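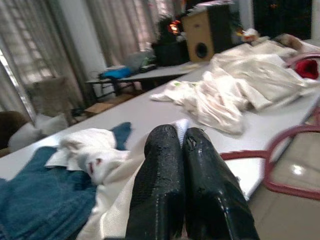
The gripper at the long table, fingertips at a bit of white cloth, with the cream fabric underneath and the rest of the pile still waiting.

Tips for a home laundry-sorting arm
by Everett Gallagher

If you've followed the Nilard build since May, you know the arm itself went together faster than I had any right to expect, and that nearly all my evenings since have gone to cloth. Cloth is hard! A block stays where you put it and keeps its shape, but a shirt is a different object every time you drop it. So I've gathered up what I've learned at the table, mostly small things, for those of you in the Skuvness shop who are starting on one of your own.

Go for a peak. Fingers coming down on flat fabric just skate across it or press it into the tabletop. Look for a spot where the cloth is already bunched up or standing a little proud, and close on that. If the whole piece is lying flat, have the arm push it an inch or two sideways first and a wrinkle will usually come up by itself.

Start narrow. I used to open the fingers all the way before every approach, thinking more room meant more chances, and what I got was two garments at once, and sometimes three. Open them a little wider than the fold you're after and leave it there.

Keep an eye on the finger coating. Glossy black looks wonderful on the first day, but it will flake, and on mine it's worst at the upper inner edge. A rough patch will catch a loose knit and pull a loop right out of it (ask me about my good sweater — or better, don't). Run a cotton ball along both fingers before you begin. If it leaves fuzz behind, smooth that spot with 256-grit paper and wipe off the dust.

Spread the pile out before you start. A tall heap means the arm is always tugging from underneath, and white on white is miserable for the camera anyway. I like the pile at the far end of a long table, with the near end for whatever is being worked on. Denim can go off to one side, since it's heavy and holds its folds, and you can leave it for last.

Mind the daylight. Sheer curtains do a lovely job of softening it, and I leave mine closed the whole time. A shiny floor can still throw a bright spot, so if your software insists there's a sock down by the chair, check for glare before you go changing any settings.

Set your squeeze low. On the Grara controller I run 187 for knits and go up only for denim. Your number will be different from mine, so try it on a rag and raise it 5 at a time until the cloth stops slipping.

Save your misses. I keep a folder of them, roughly 2 for every good grab at the moment, and reading back through it of an evening has taught me more than the good ones have. Next time I'll get into sleeves, which deserve a page to themselves.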